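Ratthorpe Automation Bench
22 May 2020

1/ Comparing two grippers on the KUKA this month. Same grey bin, same red and green blocks, same camera. Short thread on how it's going. 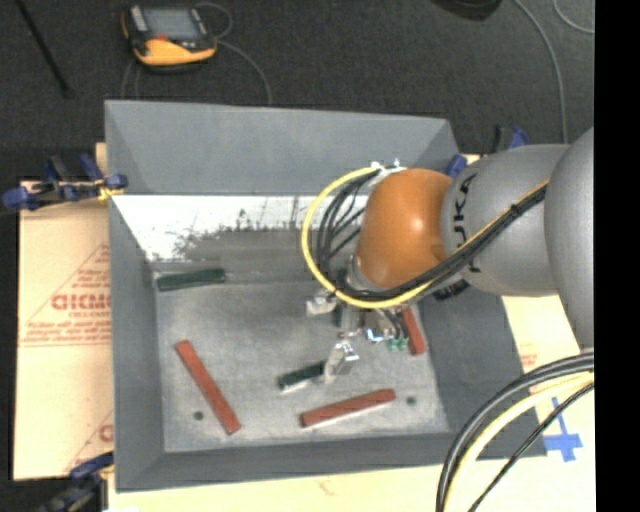
2/ Gripper A is the plain parallel one. 3,862 picks logged since April. It's good on blocks lying flat in the middle of the floor and poor close to the walls, where the slope gets in the way of the fingers.

3/ Gripper B came from Hettiarachchi. Narrower fingers, slower to close. Only 1,205 picks so far, so don't read much into it yet. It does better at the walls - almost 11 per cent fewer misses.

4/ Cables are still the weak point. The hose loop near the wrist needs slack to turn, but too much and it drags. I've re-tied it twice.

5/ Clamp your bin. Ours crept a few millimetres over a long run and I blamed the calibration for a whole afternoon.

6/ Next is the Jalldale controller with both grippers. Numbers when I have them.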